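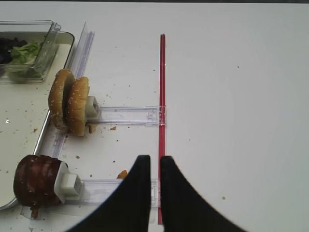 **Ikesholm, 25 June 2025** — The burger bench is back at the Bevley Food Hall, and this year everything on it stands up.

Visitors to the summer open days will find buns, patties and tomato slices on edge in clear plastic holders along a white table, with a big white tray in the middle where the burgers get put together. It's a wonderfully simple setup, and once you've seen a sesame bun standing there like a book on a shelf, you wonder why it ever had to lie in a stack.

The idea came from Lenka Rusnák, who ran the sandwich counter at the hall for years and never liked piles. "Stack your tomatoes and the bottom one is soup by lunch," she said. "Stand them up and you can get hold of any slice you want by the top edge. Same with the bread. You see the cut side, you see the crust, and you take the one you like!"

Rusnák and Damilola Igwe worked out the arrangement in April on a kitchen table in Igwe's apartment, using toast racks and a dish drainer. The toast racks were fine for buns and hopeless for tomatoes. The dish drainer was hopeless for everything. The clear holders they ended up with have small white blocks that keep the food upright, and the see-through plastic means people waiting their turn get a proper look at what's on offer.

Greens are the one thing that didn't get a holder. They stay in a clear container with compartments, pale green lettuce in one part and a dark purple leafy mix in another, and the container sits right inside the tray at the far end. That was Igwe's suggestion. Lettuce drops wherever it likes, he said, so it might as well drop where it's going to be used. 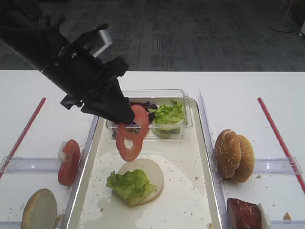 The house order is bottom bun, then lettuce, then tomato, with the patty and the sesame top still to come. Regulars will already be arguing. Plenty of people around Ikesholm were brought up with the patty straight on the bread, and Bukola Akpan, who teaches the hall's beginner cooking class, is happy to hear them out while sticking firmly to her own view.

"Lettuce on the bottom bun, cut side up, every time," Akpan said. "Let it hang over the side a bit. I love that. A burger with no green sticking out looks like it's hiding something."

Crumbs get everywhere, of course, and the tray picks up its share of grease. The raised rim helps keep the worst of it in one spot, and the tray gets wiped between groups. Akpan has asked for a second one so that nobody has to wait for the wash.

The response so far has been terrific. The hall held a trial run for members earlier this month and 109 people signed up, far more than the bench had ever drawn. Several came back to try the purple leaves after going with plain lettuce the first time, and one family stayed so long comparing tomato thicknesses that they missed their bus. (The thicker slices stand better. The thinner ones eat better. The family left undecided.)

A grant of $2,000 from the Dalisay Fund paid for the tables and holders, with a little left over for ingredients. Ekene Okafor handled the application and is already thinking past burgers. Bagels are the obvious next step, he said, and he'd like to try grilled eggplant in the patty spot for anyone who skips meat — "if we can find one that doesn't flop."

Okafor is also collecting suggestions for sauces, which are not part of the bench yet. Rusnák wants mustard and nothing else. Igwe has offered his own pepper relish, and having tasted it at the trial run, this reporter would like to put in a very strong word for the relish.

Open day sessions run in groups of 4, and there are 34 places left for the first week. Sign-up is at the front desk or by phone, and children are welcome with an adult. Bring an apron if you have one you like. The hall has spares, mostly in large.

Anyone who grows tomatoes and expects to have too many by August is asked to leave a name with Okafor. Firm ones, please, and on the wide side if you can manage it.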